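Workshop tips: getting clean demos of putting books and binders away

Most of us at Pandstead learned to record demonstrations by wasting a lot of them. These are the habits that stuck, written down for anyone starting on the simulated desk. The job is simple to say: pick up a book or binder and set it in a compartment of the desk organizer. Doing it the same way often enough for a policy to learn from is the slow part.

Close the fingers on the spine end and keep the book upright before you travel. If the grip is crooked, let go and take it again on the table. Fixing it in mid-air teaches the arm to wobble.

Check the wrist view as well as the room view. The wrist view loses most of the desk once you're close, so learn what the organizer looks like from there.
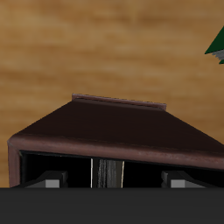 Slow down for the last bit. Hậu Vương drives at half speed from the moment the book is over the rim, and fewer of those runs get thrown out than anyone else's. If you touch a wall, back up a little and go in again. Leave the correction in the recording - the learner needs to see a few recoveries.

Don't park halfway to think. A long pause with the book between the fingers gets copied faithfully, and we had a policy in November that stopped over the box every time.

Open the fingers fully before you pull back, and go straight back the way you came.

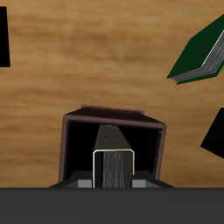 Nondbridge, Sun 6 March

A few additions after the weekend session. We're aiming for 2000 kept demos, and a good operator keeps around 80 in a shift, so small savings matter.

Shuffle the desk between runs. Move the mug, turn the binders, swap which one goes first. Lâm Lý wrote a reset button for this and it's under the Skorgate menu.

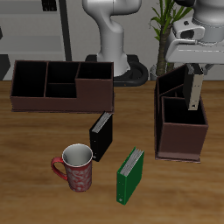 Label as you go. Mark each run keep, fix or bin before starting the next one, and put the reason in plain words: "dropped early" is fine, "bad" is no use to whoever sorts them later.

Swap operators every 2 hours. Tired hands make jerky paths, and the colour of the plot in the review tool will show it well before you feel it.

Replay 4 runs at normal speed at the end of the shift. Send anything odd to Zofia Bednarek with the run number.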